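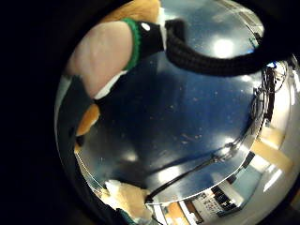 Nov 20, 2020

Good news if, like me, you've been nursing a wobbly pan handle since the spring. Skeston is bringing back its repair scheme, and this time you can post things in as well as drop them off at the Sallberg shop.

The scheme closed in April and I'd half given up on it, so I was dead pleased to see the notice go up this morning. It covers anything metal you cook with – pots, pans, mixing bowls, that colander you sat on – and it doesn't have to be one of Skeston's own. They'll knock out dents, fix loose handles and give the whole thing a polish. Non-stick is still a no, sadly, which rules out half my cupboard.

There are 1,000 places up for grabs and 639 had already gone when I looked at lunchtime, so don't hang about! You can send in up to 2 items per household and they reckon on 8 working days to get them back to you. Postage there is on you, postage back is on them.

The work itself is being done by Gretilari, the small workshop over in Baysal that used to do the cutlery sharpening. I've used them before for a stockpot that had seen better days (I dropped it down the cellar steps, full) and it's still going strong.

Booking is through the Skeston website, or you can ring the shop if you'd like to talk to a human. Mine's a milk pan and a very sad roasting tin. I'll let you know how they come out.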